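Detholm Wireless Intercom – User Manual
Section 4: Fitting the headset and setting the microphone
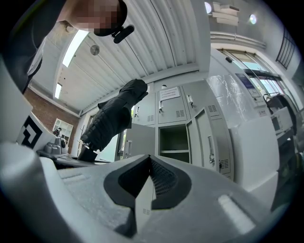 Set up each headset before you pair it with the base station. The microphone works best just below the mouth and slightly to one side, out of the direct path of the breath. A small black microphone with a foam cover, hanging just below the face, is at a workable height for normal speech. Long hair should be moved back from the ear cup first.

4.1 Fitting the headset

1. Open the headband fully and place the ear cup over the ear you will listen with.
2. Slide the band down until the cup sits flat. It should stay put when you lean forward.
3. Swing the boom down until it clicks.
4. Bend the last part of the boom so the tip is level with your chin.
5. Push the foam cover on until it touches the collar of the microphone.

Note: The boom turns in one direction only. To wear it on the other side, take the headset off and reverse it.

CAUTION: Do not bend the boom within 2 inches of the hinge. Damage to the wire at this point is not covered by the Tessier service plan.

4.2 Setting the microphone level

1. Press and hold MENU until the light blinks.
2. Speak a full sentence in your normal voice.
3. Turn the level dial until the light stays green. The dial has 16 positions and leaves the factory at the middle one.
4. Press MENU again to save.

If the light turns red, lower the level by 2 positions and repeat from step 2. In a noisy room, bring the microphone closer before raising the level – a high setting picks up the room as well as the voice.

4.3 Care of the foam cover

Wash the cover by hand in lukewarm water and let it dry completely before refitting. Replace it after some 1000 hours of use, or sooner if it tears. Spare covers are sold in the Lillham accessory pack.

For channel settings and pairing, see Section 5.

Print this section | E-mail this section
Shares: 2
Contact: Detholm Customer Support, Hornville | © Detholm. All rights reserved. | Back to top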